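Two grippers down, one to go

I've been swapping hand-held grippers all week and I think I have a favourite, though ask me again after lunch. We're comparing the Prutamine and the Stiselel for the Wondano project, and each one gets 108 pick-and-place goes with the same set of small, annoying objects (tea bags are the worst, I'm telling you!).

The Stiselel managed 100 clean picks, and the Prutamine was 7 behind. But numbers aren't everything – after 50 goes my wrist much preferred the Prutamine, and I dropped it less often too. The Kokkinos has only just arrived, so that one gets its turn next, and I'd like all three done well before the August demo. 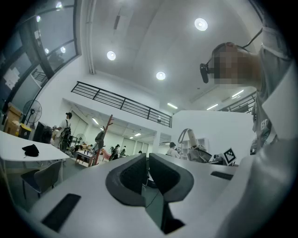

Words and picture: the Wondano test bench blog | March 19, 2019

Padded, hollowed-out fingers like these are lovely on anything round, and I've gone right off flat ones. The camera view from the hand is the other thing I keep fiddling with: I want both fingers in it, side by side, plus plenty of the room beyond. Kokkinos results as soon as I have them.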